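Girnance Table Care: Your Questions

Welcome! We get plenty of mail about wooden tables, and we do love reading it.
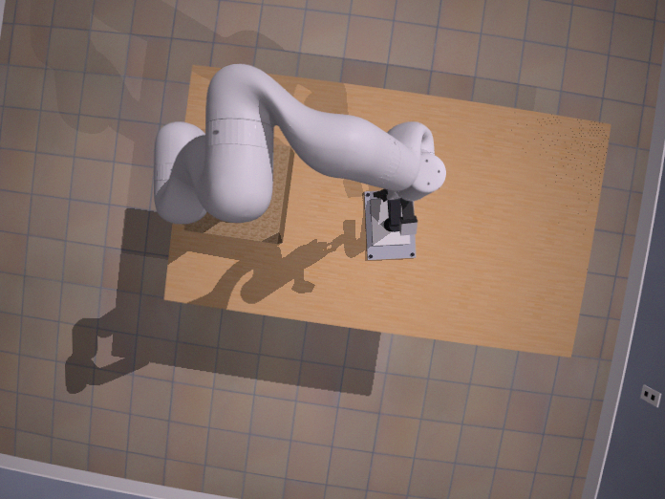

By the Girnance help desk | Updated in April

How often should I oil my table?
Every 4 months suits most homes, though a dry house may want it a bit sooner (trust your fingertips).

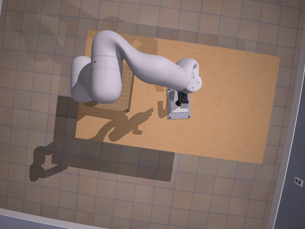 Wood grain on a light-brown tabletop

Do you deliver to Skokincombe?
We do, and gladly! Orders over $265 ship free, and smaller ones go out with the afternoon van.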